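Teaching a Simulated Arm by Remote Control
Final report, robot learning project
Theerawat Petchrat

Status as of 7 February 2019: data collection done, training done once, second training run still going on the lab machine. Will add numbers to the repo when it finishes.

What I set out to do

Show a robot arm a tabletop pick task by driving it myself, record everything, then train a policy to copy me. Original plan was to do it on real hardware. Lab time was too tight in January so everything moved to simulation. Same arm model, kitchen type rooms, random clutter on the table.

The simulator is Prunow (the version the course gives out, no changes except the logging). Driving software is Posport, which reads a 3D mouse and turns it into small moves of the gripper. My own code sits in between and is called Wongsuwan, don't ask, it was the folder name.

Setup

Arm is fixed on its own pedestal next to the table. Controls: push the mouse to translate, twist to rotate the wrist, left button toggles the fingers. I also tried keyboard. Keyboard is awful for anything that needs rotation and translation together, every demo came out looking like stairs. Dropped it after the first evening.

Logged per step: joint angles, gripper opening, the commanded move, one camera picture. Each demo capped at 2000 steps. If I hit the cap it was thrown out. Most good demos were way under.

Collecting the demos

Recorded 439 demos total. Kept fewer, see below. Rules I used:

- start from the same home pose every time
- no pausing in the middle to think (I broke this one a lot at first)
- if the object slips, one retry, then stop and discard
- approach from above whenever theres room

The pausing thing matters more than I expected. When I stop to think the log fills up with zero commands and the policy learns to stop there too. First version would drive to just over the object and hang there forever. Fix was to cut any run of zeros longer than a few steps. Ugly but it worked for most of the cases.

Depth was the other problem. With one camera view it's hard to tell if the fingers are over the rim of something or behind it. I added a second window with a side view and my discards dropped a lot. The policy still only gets the one view, so in a way I was cheating compared to it. Should of thought about that earlier. If I did it again I would give both views to both of us.

Bowls are the worst. You have to get one finger inside and one outside, and the rim is thick compared to how far the fingers open. Being off by a bit means pushing the whole bowl across the table.
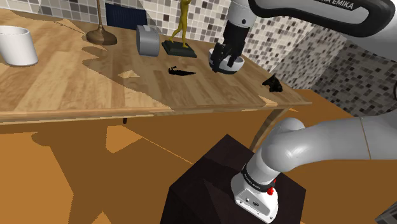 Figure 1. Gripper over the white bowl, one finger down inside it. Rendered in simulation.

Lighting and shadows are randomized by room. Some rooms put hard shadows right across the tabletop, and small dark objects are tough to see in those even for me. I didn't remove these rooms from the data.

Training and results

Plain behavior cloning, small conv network, 80 epochs. Nothing fancy. Held out 4 rooms the policy never saw.

On training rooms it gets to the object nearly always and closes the fingers at a sensible time. On held out rooms it reaches OK but the grasp timing is off, usually closes early. Bowls fail in both. Not putting a success rate here until the second run is done because I changed the zero cutting in between and the old numbers don't compare.

Things that would help, in order: more bowl demos, second camera, recording some recoveries on purpose (all my demos are clean so the policy has no idea what to do once its off track).

Code and logs are in the Presovside shared folder under my name. Readme is short, ask me if something won't run.

Related reports

Driving an arm with a 3D mouse: setup notes
Presovside lab: booking and machine rules
Cutting idle steps from recorded demos
Hand guiding vs. remote control, group 2
Prunow room generator, quick start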